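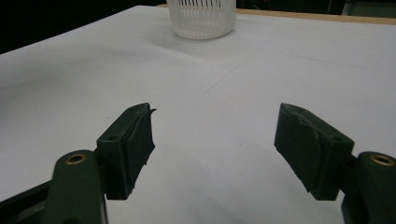 The White Table Stays

13 February 2024
By Natalina Cirillo

So I've been going back and forth on the white table since we moved to Ustgate, and I've finally made up my mind. It stays! I know, I know, I spent all of last month telling everybody it was going to my cousin in Skeltside. But then I priced new ones (the one I liked was $153 before delivery, and it was smaller) and suddenly a plain white top looked pretty good to me.

What I do want is less of my life piled up on it. Mail, keys, the charger for a phone I don't even own anymore. I bought two baskets for the hall and the new rule is that mail goes there first. We'll see. I give it until March.

The floor is the other half of the project. I grew up with dark wood and I never had to think about it, but pale tile shows every crumb, every hair, every muddy paw print. Gentile (the cat, for anyone new) is no help at all.

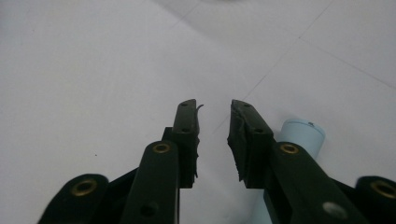 The pale tile I keep complaining about.

I've been sweeping at night and mopping on weekends with just warm water and a tiny squirt of dish soap. Too much soap and my socks stick, ask me how I know. Next up is a rug, maybe a washable one, if I can find a color that doesn't fight with the tile. Blue? Rust? Send me your picks.

Share this post (3)
2 comments

Jean Pringle
Rust! And put felt pads under the table legs before you forget.

Sandro Leone
We have tile like that in the kitchen. Gave up and got a robot vacuum, no regrets.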